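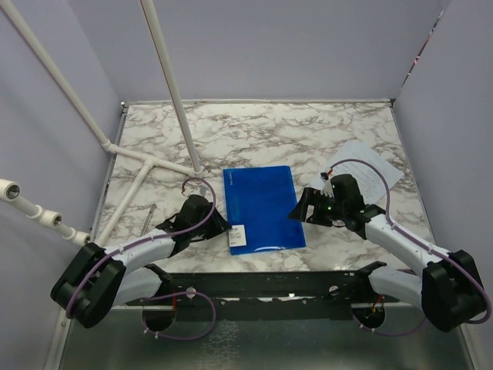
News > Local > Flollau

Flollau office tidy-up turns on the blue folder

2 October 2020

14 shares | 2 comments

Flollau's parish office has finished sorting its paperwork, a job first promised in April and put off for reasons which were themselves written down and have since been filed.

The clear-out, led by clerk Sioned Lloyd, took in everything in the back cupboard and came to 2,000 sheets, many of them copies of one another. Each loose sheet now goes into a plastic folder, and each folder gets a small white sticker near a bottom corner so that it can be found again. Blue is for anything still being argued over. Residents will not be surprised to hear that more blue folders have been ordered.

"People kept handing me one page and telling me the rest was at home," said Ms Lloyd. "I've got the second half of the bus shelter agreement. I have never seen the first half. We've been keeping to it for years."

Among the finds were two separate leases for the same allotment, a stern letter to Clonska about the state of its bins, and Clonska's reply, which was sterner. A receipt for a kettle had been kept with the flood plans. The kettle has not been traced.

The new system replaces the old one, under which papers were put on the windowsill until it got windy. Trulivel, the stationery shop on Riquelme Street, supplied the folders at a discount and has asked for it to be known that it did so.

Not everyone is pleased. One resident told the last meeting that he had always known where his planning objection was, on the left of the sill under the cactus, and that he now had to ask for it. It was found in two minutes. He said that was not the point, and then objected to the sticker, which had gone over the final digit of his phone number. It has been moved up slightly.

The files can be looked at on weekday mornings by arrangement with the clerk. Papers may be read at the table and copied for a small charge, but folders must stay in the office. Anyone holding the first half of the bus shelter agreement is asked to bring it in.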